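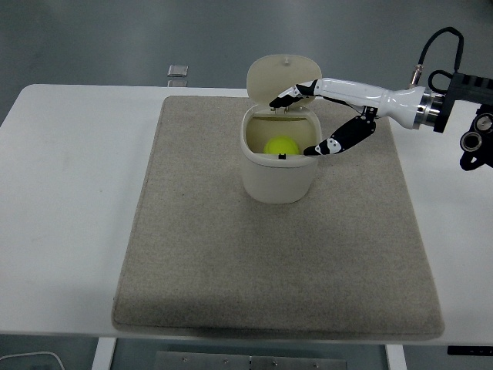
Small lidded bin on the felt mat, lid up, ball at the bottom.

Somis: ball and bin

README for the ball-and-bin part of the Somis tabletop set. Please read it before you quote anything from it.

What is in it

One ball, one small off-white bin with a hinged lid, one beige felt mat, one white table. There are 2000 stills in this part, sorted into 55 folders. A folder is one sitting and not one "task", whatever the old Polo index says. Polo used the word for three different things and I have stopped trying to convert between them.

Labels

lid: open / shut / unclear
ball: in / out / at the mouth / unclear

"In" means the ball is resting on the bottom. The front rim hides part of it fairly often, and a partly hidden ball still counts as in. The earlier Kononov labels called some of these "unclear", which strikes me as timid. I relabelled 42 of them and kept the old values in a separate column for anyone who disagrees.

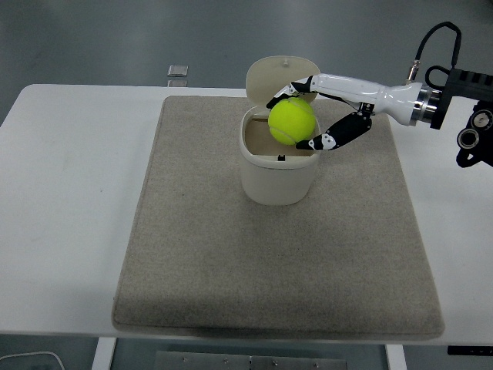

Ball held just inside the bin's opening, partly below the rim. Label: at the mouth.

"At the mouth" is the label I trust least. It covers a ball on its way in and a ball on its way out, and a single still won't tell you which. If you need direction, go by the order of files in the folder, and check that order yourself. Two folders from October were renamed by hand.

What it won't support

Claims about tidying. I have seen this part described as "household tidying data", and one ball and one bin on a mat is a thin sort of household. The Siregar part has more clutter in it, and I have doubts about that one too.

Claims about bins in general. Every still uses the same one.

Known faults

The mat moves. It sits at a slight angle in some stills and its front edge curls in others, so don't use it as a ruler.

The small black tab on the inner front rim has no label. I take it for a latch but wouldn't swear to it.

Corrections go in fixes.txt, one per line, folder name first.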